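Table grape

A table grape is a grape grown to be eaten fresh, whole and out of the hand, as opposed to one grown for wine, for juice or for drying into raisins. The difference is partly one of variety and partly one of how the vine is looked after. Table grapes as a rule have larger berries, a crisper flesh and a thinner skin than wine grapes, and they are picked with rather less sugar in them, so that they refresh the mouth instead of coating it. They are sold on the stalk, and a good deal of what growers, packers and greengrocers do with them comes down to keeping the bunch looking as it did on the vine for as long as can be managed.

The bunch and its parts

What most people call a bunch is properly a cluster. It has a main stem, from which smaller side stems branch off, and each berry hangs from its own short stalk. A cluster may be long and narrow, broad at the shoulders, or nearly round, and it may be tight or open. Very tight clusters look handsome but are the first to spoil in the middle, where the berries press on one another and the air can't get in. For this reason growers often thin the young clusters by hand in early summer, snipping away berries when they are still no bigger than peas.

The berries themselves may be round, oval or drawn out to something like the shape of a fingertip. Oval ones are much liked by shops, and children seem to prefer them too, perhaps because they are easier to bite in half.

Colour

Table grapes are usually sorted by colour into white, red and black, though these trade names have to be taken with a pinch of salt. White grapes are green or yellow-green, and red ones run through every shade from a pale rose to a deep burgundy that is not far off purple. Black grapes are mostly a very dark blue. 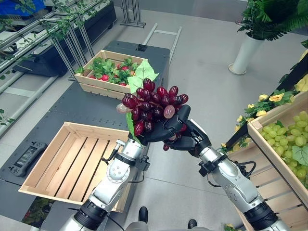 Colour within a single cluster is seldom perfectly even. Red varieties take on their colour gradually in the last weeks before picking, and berries shaded by leaves or by their neighbours tend to lag behind, so that a dark bunch may carry a few pinkish or mauve berries among the rest. These are perfectly good to eat and are often a touch sharper, which some people like very much. Cool nights help the colour along, and a grower with a warm, cloudy autumn on his hands may have to wait longer than he would wish.

Many fresh grapes also carry a fine whitish dust on the skin, known as the bloom. It is a natural wax made by the berry, it keeps the moisture in, and it is quite harmless. Packers try not to rub it off, and careful ones lift each cluster by the stem for just that reason.

Picking and packing

Grapes do not go on sweetening once they have been cut, so the day of picking matters a great deal. Clusters are cut with small blunt-nosed snips, usually in the cool of the morning, and any split or shrivelled berries are trimmed off before packing.

The old way of packing, still followed by smaller growers, is in shallow slatted crates of pine or poplar, with a hand-hole at each end. The slats let the air through, and the shallow sides discourage anyone from piling the fruit too deep. At Flunbridge, where grapes have been grown under glass for 106 years, the crates are filled a single layer deep with the stems pointing upwards, so that a bunch can be lifted out later without touching the berries. The head grower there for many seasons, Oddur Eskildsen, wrote a short and rather charming handbook on the subject in which he gives 30 pages to the packing and only six to the pruning, having come to the view that more good fruit was spoiled in the shed than ever was on the vine.

A leaf is sometimes laid in with the fruit or tucked in at the top of a bunch. It does nothing for the keeping, but it is pretty, and market stalls have done it for generations.

Varieties

There are a great many table varieties, and their names shift from one country to the next. Among the kinds grown in the Flunbridge houses are Perkent, an early white grape with a mild, honeyed taste, and Oma, a late red one with thick skin that hangs well on the vine into November. 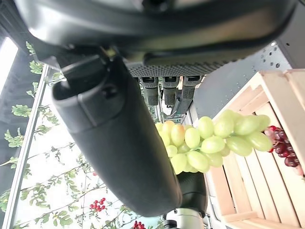
White grapes show their ripeness in a quieter way than red ones. The green softens towards yellow, the skin grows clearer so that the light seems to come through it, and in some kinds the sunniest berries take on a faint pink blush. Jolán Erdős, whose survey of garden vines lists 131 kinds under their Magyar and English names, advised tasting a berry from the very tip of the cluster before cutting, as the tip is the last part to sweeten. If that one is good, she reasoned, the rest will be better still - a rule that has served a good many back-garden growers since.

Seedless kinds now make up much of what is sold in shops. Strictly speaking many of them do begin to form seeds, but these stop growing while still tiny and soft and are hardly noticed in the eating. Seeded grapes have kept their admirers all the same, particularly among the muscats, whose scent is hard to match.

Keeping and serving

Grapes keep best unwashed, in the coldest part of the refrigerator, in a bag or box that lets in a little air. Treated like this they will usually last a week, and often longer. They should be rinsed just before serving and patted dry, as damp berries soon go mouldy where they touch.

At table a large cluster is best cut into small sprigs with scissors, which is kinder to the fruit than pulling and saves leaving a bare stem with a few sad berries clinging to it. Whole grapes can choke young children and should be cut lengthways into quarters for them. They go well with hard cheese and walnuts, and may also be frozen singly on a tray and eaten straight from the freezer on a hot afternoon.

See also: Grapevine; Muscat; Raisin; Fruit crate; Glasshouse growing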